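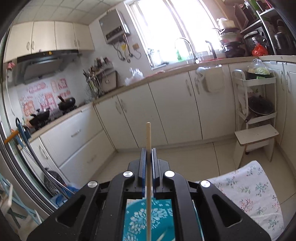 3. Survey of disposable chopsticks and stirrers

Our group looked at how much single-use wood the campus food outlets hand out and where it goes afterwards. We picked two outlets, Niller and Cuadros, because they are on the same floor and share one set of bins. Jhonatan Usuga did the counting at Niller and the rest of us split Cuadros between us.

3.1 Method

We counted at lunch, from 11:30 to 1:30, on seven days in February. Each customer who took chopsticks or a stirrer was marked on a tally sheet. When the lunch period ended we sorted the bins and wrote down how many pieces were in the compost, the trash and the recycling. We also gave a short paper survey to 150 customers.

3.2 Results

We recorded 339 pairs of chopsticks at Niller over the whole period. Cuadros gave out fewer, mostly because it keeps metal forks on the counter and the chopsticks are behind the register. Stirrers were harder to count - people take a handful and leave most of them on the table.

Over half of the people surveyed thought the chopsticks went in the recycling. The sign above the bins shows a paper cup and a banana peel and says nothing on wood. Most of what we sorted was in the trash, often still in the paper sleeve.

3.3 Problems with the data

One tally sheet from Cuadros got soup on it and two rows could not be read, so we left them out. We also missed the first ten minutes on one day when a lab ran late. Takeout orders were not followed, and we don't know where those pieces ended up.

3.4 Suggestions

Niller could move the chopsticks behind the counter and hand them out on request, as Cuadros does. The bin sign should have a line for wood.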